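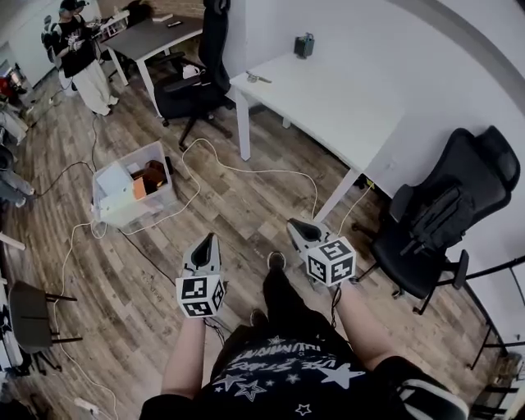 Nima Mousavi reported on the November build that left and right tracks came back swapped after a restart, and asked whether the session file or the tracker was at fault. It was the session file. Tunano 2 reads the side assignment from the file at launch, so an old file loaded against a re-marked pair of grippers will swap them. The procedure in this section replaces the one in the earlier manual.

## 4.3 Registering a gripper pair

Each hand-held gripper carries a marker cube. Registration tells the tracker which cube belongs to which side and stores the offset from the cube to the fingertips.

**Before you start**

- Close any open session. The service will not accept new offsets while a session is recording.
- Check that the tracker service is listening on port 2469.
- Route cables clear of the operator's feet.

**Caution:** Do not edit `pair.yaml` by hand while the service is running. The file is rewritten on exit and your changes will be lost.

1. Start the service with `tunano track --pair new`. The status line reads `WAITING LEFT`.
2. Hold the left gripper in view of the head camera, with at least two faces of the cube visible. Keep it still until the status line changes to `WAITING RIGHT`.
3. Repeat with the right gripper. If the left cube is still in view, the service ignores it.
4. Open and close each gripper fully, left first. The service records the travel limits from the finger camera on that gripper.
5. Run `tunano check --cross`. Point each finger camera at the opposite gripper so that its cube is in view, then hold for up to 40 frames. The check compares the cube pose from the finger camera with the pose from the head camera.
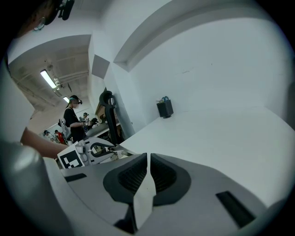
6. Read the residual for each side. A value marked `OK` can be saved. A value marked `HIGH` means that side must be registered again from step 2 or 3.
7. Save with `tunano pair --write`. The old file is kept as `pair.yaml.bak`.

**Note:** The finger cameras have wide lenses, and straight edges bend strongly near the rim. Poses taken there are given a low weight. Keep the opposite cube near the middle of the view during step 5.

### 4.3.1 Error 113

Error 113 means that the same cube ID was found on both sides. Check the IDs with `tunano ids`, then register the pair again. Restarting the service does not clear the error - the duplicate is stored in the session file.

If the error returns with a new file, send the log to Dean Pearce at Vulldale with the output of `tunano ids` attached.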